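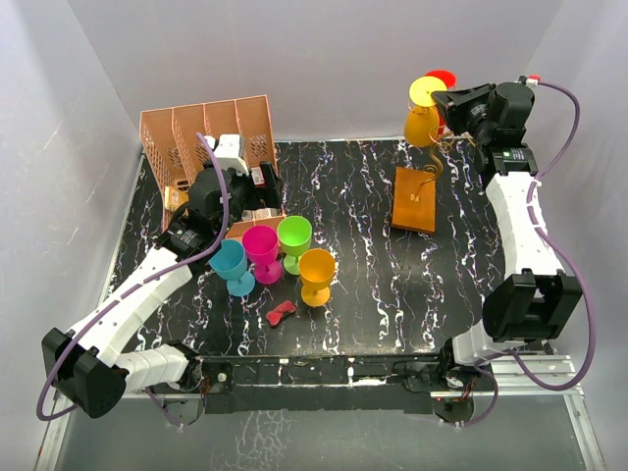
Home | Projects | Archive | Contact

Eleven Minutes to Pratmont: A Report on Volunteer Fire Response in a Small Township

By Jaruwan Saengthong and Ye-seo Wi
Wednesday, May 8, 2019

Background

Our assignment was to pick a public service, find out how it works, and write down what we learned. Other groups picked libraries. We picked the Pratmont fire department, partly out of civic interest and partly because the station is across the street from Jaruwan's apartment and she had not slept through a night since November.

Pratmont has one station, 2 engines and a siren. The siren is on a pole. It was put there when the town had a cannery and no telephones to speak of, and it still goes off for every call, although every member of the department now carries a pager and most of them have the phone app as well. We asked the chief why the siren was still in use. He said people would complain if it stopped. We asked whether people complained now. He said yes.

What we set out to measure

Response time sounds like one number. It is several numbers standing on each other's shoulders. There is the time from the call to the page, from the page to the first engine leaving the station, and from the engine leaving to the engine arriving. Departments tend to report whichever of these they like best. Pratmont reports the last one, and it is very good, because Pratmont is small.

The middle number is the one we wanted. In a paid department the crew is already in the building. In Pratmont the crew is at work, in bed, or in one case up a ladder cleaning somebody's gutters in Brelholm, and has to drive to the station before anyone can drive to the fire.

Method

The department let us copy the paper run log for the past year. It holds 77 calls. We typed them into a spreadsheet over two weekends and learned a lot about handwriting. Times were entered by whoever was nearest the clipboard, and one member writes his sevens and ones the same way. Where we could not tell, we checked against the county dispatch record, and where that did not help we dropped the call. We dropped 13, leaving 64.

We also rode along twice. On the first ride-along nothing happened for six hours and we were shown how to roll hose. On the second, a carbon monoxide alarm on Baek Street had a low battery. Ye-seo was allowed to carry the replacement batteries.

Results

Across the 64 usable calls, the median time from the page to the first engine rolling was 6 minutes. Travel took a median of 4 and dispatch took 1. Add those up and you get the title of this report. (Our instructor pointed out that you can't just add medians. We know. The median of the totals was also 11, so we kept the title.)

Day and night were different, but in the opposite direction from what we predicted. We assumed nights would be slow. Nights were faster by 3 minutes. At two in the morning the members are all home, and home is close. At two in the afternoon they are at jobs, and most of the jobs are in Brelholm, on the far side of the rail crossing. The crossing came up in every interview we did. Freight trains through there are long, and a firefighter sitting at the gates in a pickup has no more rights than anyone else.

The slowest call in the log was a shed fire on a Tuesday afternoon, when the first engine left 19 minutes after the page. The entry under "Remarks" reads, in full, "train." The shed was not saved. The owner told us he had been meaning to take it down anyway, and was mostly sorry about a canoe.

The Jollolus trial

Part way through the year the department tried out Jollolus, a phone app that lets members tap a button to say whether they are coming. The chief can then see who is on the way and ask the neighboring town for help sooner. It cost the township $1000 for the trial.

We compared calls before and after. The time to get an engine out the door did not change, which makes sense, as the app does not move trains. What changed was the time to ask for help. Before the trial, the request to Brelholm went out a median of 9 minutes after the page. With the app it went out after 4. There were only a few calls of this type on either side, so we would not bet a canoe on it.

Not all members use it. One told us he taps "responding" when he gets to the station, since before that he is driving. We could not find fault with this.

Limitations

One year, one station, one clipboard. The log does not record false alarms in any consistent way, so a burnt bagel at the school and a real kitchen fire can look the same on paper. We did not weigh calls by how serious they were. We also interviewed only members who were willing to be interviewed, and they were the cheerful ones.

Recommendations

We would suggest that Pratmont report the full time from call to arrival, even though it is a less flattering number. We would suggest a pen on a string next to the clipboard. If the township can find the money, keeping one engine on the Brelholm side of the tracks during working hours would likely do more than anything else on this list. The chief has wanted this for years and gave us a folder about it, which we have returned.

On the siren we make no recommendation. Jaruwan has bought earplugs.

Comments

Dale: My brother in law was on the shed call. It was a LONG train.

pratmontmom: The siren is part of this town. If you don't like it don't live across from it

J. Saengthong: The rent is very reasonable.

Retired Lt.: Good work, but you left out the tanker. It isn't an engine but it has feelings. Also we had the pen on a string in the old building and somebody took the string.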